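Notebook, Dresoteo project — household wiping tasks
May, entry opened 9:15 a.m.
Present: R. Hattar (writing), L. Abbasi, F. McAlister. Remote: B. Mousavi.

Continuing from the previous entry. The purpose of this session was to extend the hand-held demonstration set to bathroom surfaces and to settle the question of episode length before the next training run. Kitchen counters and tables are closed for now at 2562 accepted episodes. No bathroom data was included in the policy evaluated last month, and its results on curved surfaces were poor: the arm followed the first part of a stroke and then lifted away as the surface dropped.

Ladan's position is that this is a data problem. In the counter demonstrations the tool orientation hardly changes during a stroke, so the policy has had no reason to learn that it should. Behrouz believes that the action horizon is also too long and has asked that both be tested separately. Agreed. The horizon stays as it is for the first comparison.

Protocol for this set:
Cloth held in the fingers before recording starts. Regrasping within an episode is allowed but must be noted.
One surface per episode. Lid, tank top and tank front are recorded as separate tasks.
Start position varied by the operator, including low approaches from the front and side.
Episode ends when the cloth has left the surface and the tool is still for one second.
Target of 100 accepted episodes per operator before any change to the above.

Flynn took the first block and I took the second. The low approaches are slower to perform than expected, mainly on account of the wrist angle needed to keep the pad side of the finger toward the surface in a small room. Flynn asked whether the operator should stand or kneel. We left this open, as the variation in height may be useful, but each operator is to write down which was used.

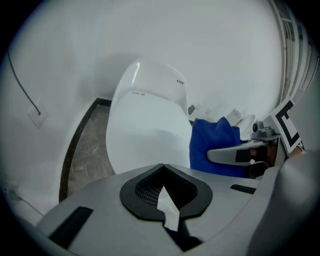
Pose tracking is the second concern. Plain white walls give the tracker little to work with, and we lost 24 episodes in the first block to drift, most of them during the turn from the lid to the side. Those episodes have been moved to the rejected folder and were not repaired. Fereshteh has suggested a slow sweep of the room before each block so that the map is built from the doorway and floor as well as the fixtures. We adopted this for the second block and losses were lower, but the operators were different and I would not draw a conclusion from it yet.

Cloth handling: folds near the fingertips hide part of the surface from the camera at the end of a stroke. Ladan proposes a smaller cloth. I would prefer to keep the present size for this set, in order that it remain comparable with the Bamska recordings, and to test the smaller one afterward.

Training plan as agreed on the call: baseline on the existing counter data alone, then the same configuration with the bathroom episodes mixed in, 800 epochs each, same seed. Behrouz will prepare the shorter-horizon run once both have finished. Evaluation will use contact time along the stroke as the main measure — task success as scored by eye was too generous in the last report.

Open items:
Flynn to check the finger pads for wear and record the result on the tool sheet.
Ladan to write the rejection criteria for drift in a form that a new operator can apply.
Fereshteh to confirm whether the Avgate storage has room for the raw video, or whether it must go to the second server.
Raed to repeat the first block's start positions so that the two sweeps can be compared with one operator.

Entry closed 4:40 p.m. R.H.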